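Shelf > Materials > Wood > Wood grain (tabletops)

Wood grain (tabletops) 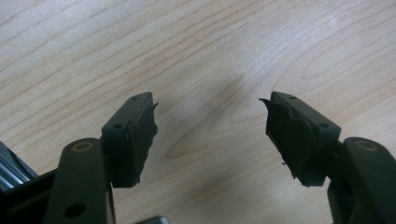 Pale tabletop with tan grain lines, curving into long ovals near the right.

Wood grain is the pattern you get on a board from the way the tree grew, and on a tabletop it's pretty much the whole show. I've been writing entries for this shelf for ages and this is still my favorite one to come back to (I do own too many tables).

Reading the pattern

Straight lines usually mean the board was cut across the growth rings. When the saw runs flatter to them, you get loops, arches and those stretched-out ovals that look like a map of hills. People around here call that pattern "Farar figure," after the old sawmill at Farar, though I've never heard it called that outside Stasbridge! Most books say "cathedral" or just "flat-sawn."

Color and light

Pale tops are fussy about light. A lamp overhead can put a whitish sheen on one corner and wash the lines right out, while a bit of shadow makes the same wood look a shade browner. I like to check a top in the morning and again at 4 p.m. before I decide on a finish.

Care

Wipe with the grain, always. For small scratches I use 3000 grit paper, very lightly, and then a thin coat of oil on a soft cloth. Clear oil keeps a cream-colored top looking cream, but linseed will yellow it over the years, and I learned that on my own kitchen table.

In collections

The Shirima sample library in Rurnberg keeps 3064 boards, with 1122 of them in the flat-sawn drawers. Only 100 are out on display at a time, and they change them over every August.

See also: Growth rings; Veneer; Table oils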